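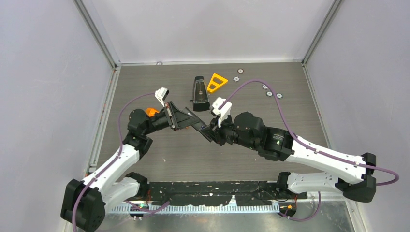
Figure 2. Work surface with side and back panels.

3.2 Study sites and survey procedure

The survey covered two towns, Rastside and Trudby, which share a water supplier but differ in the age of their housing. Most homes in Rastside were built before the local network was extended, and many still have their original supply pipes. Trudby grew later and has more apartment buildings.

Forms were mailed in June to every household on the supplier's billing list. Reminder cards went out two weeks later. We received 1,589 completed forms, of which 72 percent came from owners and the rest from renters. Forms with no answer to the question on monthly water use were kept for the attitude items but left out of the cost model.

The questions on billing were taken from the earlier Hasel survey, with small changes in wording. We dropped the item on garden size after the pilot, in which 25 households took part and several left it blank. Answers on leak repair were grouped into three classes: repaired by the household, repaired by a plumber, and not repaired.

Renters in Trudby were less likely to know what they paid for water, and 33 percent of them gave no figure at all. In many of these buildings the charge is included in the rent. We therefore report owners and renters separately in Section 4.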